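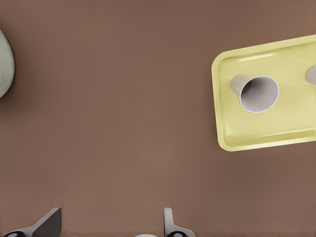 Perkness Tenants' League Questions Savings Claims in Ramia Heating Plan

Group asks for full-winter bills before any building is signed up

PERKNESS — The Perkness Tenants' League today called on building owners to hold off on signing contracts for the Ramia smart heating program until the company releases a full winter of utility bills from the buildings where it has already been installed.

Ramia, sold in the area by Istetti Home Energy, replaces ordinary thermostats with wall units that set the temperature by reading when people are home. Sales material handed out in April promises "up to 42 percent" off a household's heating costs. The League has asked Istetti three times in writing where that number comes from. The answer so far is a two-page summary with no building names, no dates and no bills attached.

"'Up to' is doing a lot of work in that sentence," said Deirdre Daly, who chairs the League. "My bill could go up to zero too. I want to know what a regular family in a regular apartment paid in January before they had this thing, and what they paid in January after. If the savings are as good as they say, it should be the easiest question they get all year."

The summary, which the League is making available to any tenant who asks, compares heating use in the "test period" with heating use in a "baseline period." It doesn't say how long either one lasted or what the weather was like. A mild November set against a hard February would make almost any gadget look good, including one that was never plugged in. 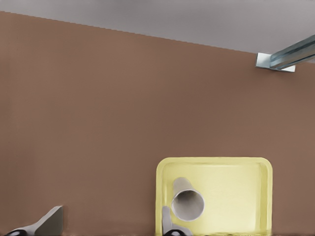 Cost is the other sore point. Under the contract offered to owners on Yang Street, each apartment would be charged $719 for equipment and installation, with the owner free to pass the charge along in rent over 2 years. After that comes a yearly service fee, listed in the draft only as "subject to market conditions." Tenants who move out before the equipment is paid off get nothing back, and whoever moves in next picks up the payments.

The League also wants plain answers on who controls the heat. The draft lets Istetti lower the temperature in occupied apartments during "periods of high demand" and does not name a minimum. City heating rules do set one. When League members raised this at an open house last month, a sales representative told them the system "learns what people are comfortable with."

"I've been comfortable in my apartment for 19 winters and I never had to teach the wall about it," Daly said. "What I'd like is a number in the contract. Sixty-eight degrees, sixty-nine, pick one and write it down."

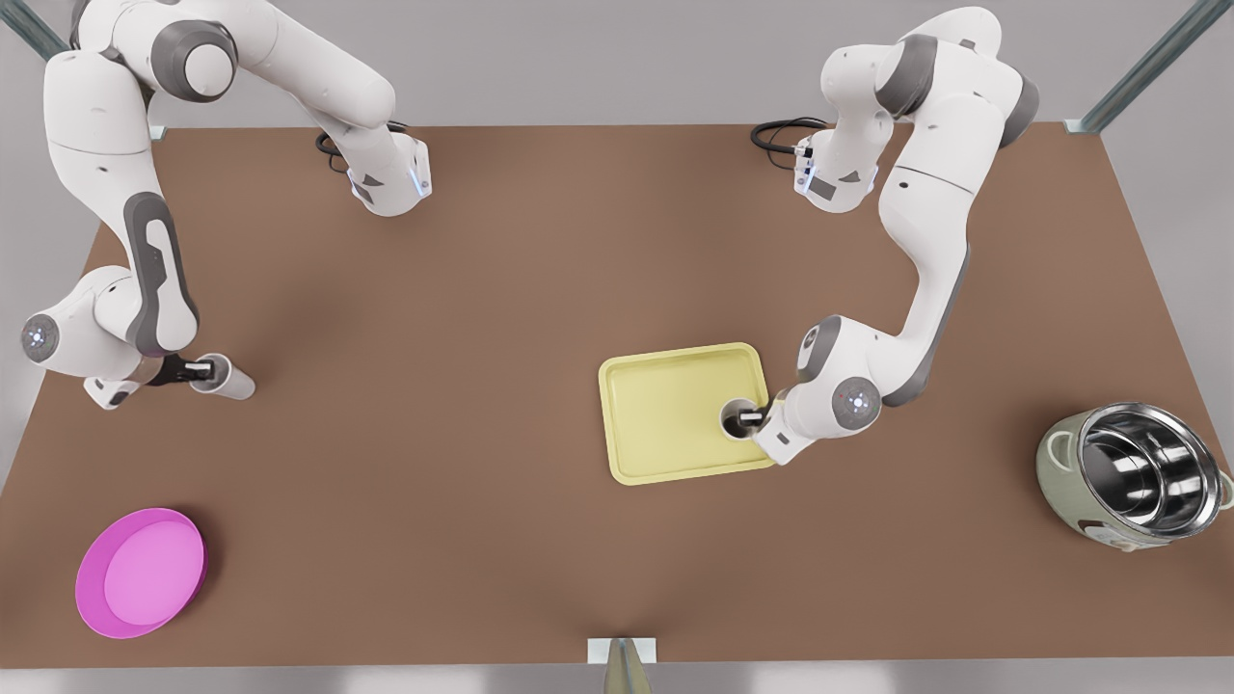
More than 300 tenants have signed a League letter to owners asking for four things before any agreement goes forward:

Complete heating bills, with names removed, from every building now using Ramia, covering at least one full winter before installation and one after.

A written minimum temperature that the company cannot override.

A fixed service fee for the life of the contract.

The right of any tenant to keep the existing thermostat with no penalty.

The League is not against saving energy. Many of the buildings in question have windows that rattle and boilers older than the people who repair them, and members have been asking for weatherstripping and pipe insulation for years. Those jobs are cheap and dull and the results can be felt with the back of a hand. The League would like to see them priced alongside Ramia before owners decide — so far, no owner has shared such a comparison.

Istetti has said it will provide "additional performance data" later this year. The League will post whatever it receives, in full, and will have it read by an outside heating engineer.

Tenants who have been asked to sign a consent form for installation are urged to take a copy home and read it first. The League holds drop-in hours at its Yang Street office every weekday evening from 6 p.m. to 8 p.m. Bring the form and, if possible, last winter's bills.

About the Perkness Tenants' League

The Perkness Tenants' League is a member-funded group of renters that gives free advice on leases, repairs and utility charges. It takes no money from landlords, utilities or equipment makers.

Media contact: Deirdre Daly, Perkness Tenants' League, Yang Street office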